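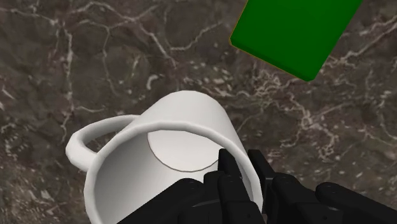 Quiénes somos

Narnance es una pequeña redacción independiente que sigue los procesos electorales y las disputas de territorio en los países del este de Europa y del Cáucaso. Publicamos en español para lectores que quieren entender qué dice una ley electoral, quién puede presentarse a unas elecciones y qué ocurre con un candidato cuando se abre contra él una causa judicial.

Nuestra sede se encuentra en Wistadley, en el segundo piso de la calle Hosell, número 18. Una parte del equipo trabaja desde allí y otra parte escribe desde los países de los que informa. Muchos de nosotros no tenemos el español como primera lengua. Lo aprendimos en la universidad o en el trabajo, y por esta razón cada texto es leído por dos personas antes de ser publicado: una comprueba los hechos y la otra comprueba el idioma.

Cómo empezamos

El proyecto nació como un boletín por correo electrónico, enviado a 48 suscriptores. Contenía traducciones de resoluciones de las comisiones electorales, con una nota breve que explicaba el contexto. Con el tiempo los lectores empezaron a enviarnos preguntas, y las respuestas llegaron a ser más largas que las traducciones. Entonces decidimos abrir esta página web. El boletín continúa existiendo y se envía cada miércoles por la mañana.

Qué publicamos

Tenemos 3 secciones permanentes. En «Papeleta» presentamos a los partidos y candidatos que desean participar en unas elecciones, también a aquellos cuyo registro ha sido rechazado. En «Sumario» seguimos los procedimientos judiciales contra políticos y periodistas, desde la primera citación hasta la sentencia. En «Frontera» explicamos las posiciones oficiales sobre los territorios en disputa y citamos siempre el documento original – con su fecha y con un enlace, si todavía está disponible.

No publicamos encuestas propias y tampoco recomendamos el voto a ningún partido. Los artículos de opinión llevan la palabra «Opinión» delante del título.

De dónde viene nuestro dinero

La mayor parte de nuestros ingresos procede de las suscripciones. El resto viene de la Fundación Lazaridis, que nos concede una ayuda anual para las traducciones. La fundación no lee los textos antes de su publicación y no participa en la elección de los temas. No aceptamos dinero de gobiernos, partidos políticos ni campañas. Las cuentas del año anterior se publican en junio y pueden descargarse en el apartado «Transparencia».

Correcciones

Cuando cometemos un error, lo corregimos en el mismo artículo y añadimos al final una nota con el texto anterior. Si usted ha encontrado una falta en un nombre, una fecha o una traducción, le rogamos que nos escriba por medio del formulario de contacto e indique el título del artículo. Respondemos a todos los mensajes, aunque en las semanas de elecciones la respuesta puede tardar.

Colaborar con nosotros

Aceptamos propuestas de periodistas, juristas y traductores. Lo más útil es una propuesta corta, de una página como máximo, con la lista de las fuentes que se piensa consultar. Pagamos todos los textos encargados. En este momento buscamos sobre todo traductores del georgiano y del rumano.

Última actualización de esta página: 21 de noviembre de 2018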